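4.3 Fitting the Skustley roof box to the crossbars

This section is for the Skustley 862 roof box on cars and minivans which have the Wunex crossbars already mounted. If your vehicle has other crossbars, please read section 4.5 before you start. The work takes one person almost 100 minutes the first time. A second person is needed only for lifting.

Tools and parts

From the parts bag you need the four clamps, the four plastic knobs and the rubber strips. The small key is taped inside the lid. Please do not use an electric screwdriver for any part of this work.

1. Park the vehicle on level ground and pull the parking brake. Close the sunroof and all doors.

2. Clean the crossbars with a damp cloth and let them dry. Sand under the clamps will scratch the bars, and the clamps can then slide.

3. Measure the distance between the front bar and the rear bar, from middle to middle. Move the rear bar if necessary and tighten it again as described in section 4.1.

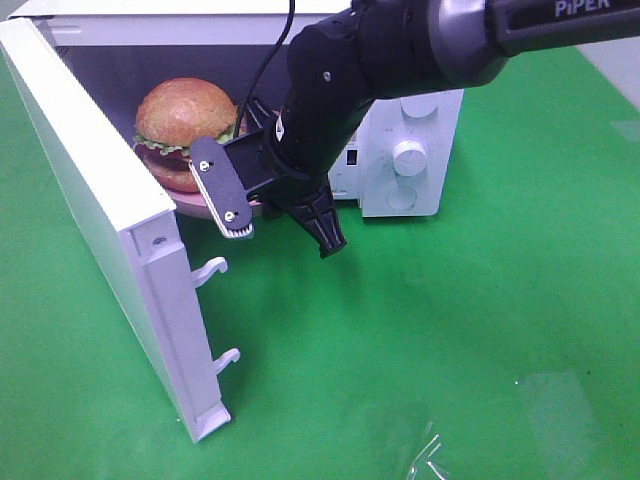

Can I mount the box if my bars are closer together than the mark on the rail?

The rear clamps can be moved forward to the second row of holes in the floor of the box, and this is enough for most short roofs. If the clamps still do not reach the bar, the box must not be used on this vehicle.

4. Lay the rubber strips on the bars, with the ribbed side up. The strips must not hang over the ends.

5. Lift the empty box on the bars from the side of the vehicle. Do not push it over the roof, the floor of the box has sharp screw heads.

6. Check that the tailgate opens fully without touching the box. Open it slowly by hand. On some minivans the tailgate goes higher than you expect, and the box must be moved to the front by 5 cm or more.
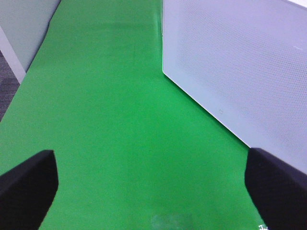 7. Put the clamps through the holes from below, so that the jaws are around the bar. Turn each knob by hand until it stops. Go from corner to corner, not along one side.

8. Take the box with both hands at the front and shake it firmly. The vehicle should move with the box. If the box moves alone, open all clamps and start again from step 7.

Note: The knobs made before 2018-04-15 are gray and have no click. With these, turn until it stops and then one quarter turn more. 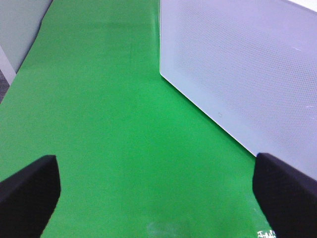
Loading the box needs the same care as mounting it. Put heavy things in the middle, over the two bars, and light things such as sleeping bags at the ends. Long items should lie flat along the box, like the bright green strip between the two pale walls in the picture, and should leave some free space at each side for the straps. Pull both straps tight, also when the box is half full.

Caution: The weight of box, bars and load together must never be more than the roof load given in the manual of your vehicle. An overloaded roof changes how the vehicle behaves in curves.

9. Close the lid from the middle of the long side and turn the key. The key comes out only when all locks are closed. If it does not come out, press the lid down near the hinge and try again.

10. After the first short drive, stop and tighten the knobs again. Repeat this before every long trip.

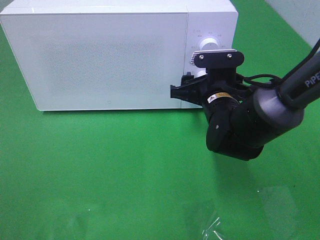 4.4 Driving with the box and taking it off

The vehicle is now higher. Write the new height on the sticker and put it where the driver sees it. Do not go faster than 145 km/h, also where the law allows it, and slow down in side wind. Automatic car washes are not permitted with the box mounted.

To take the box off, empty it first, then open the clamps in the opposite order. Store it flat or on the Bergeron wall holder, in a dry place. Spare keys and knobs can be ordered from the Bornberg parts office with the number on the lock.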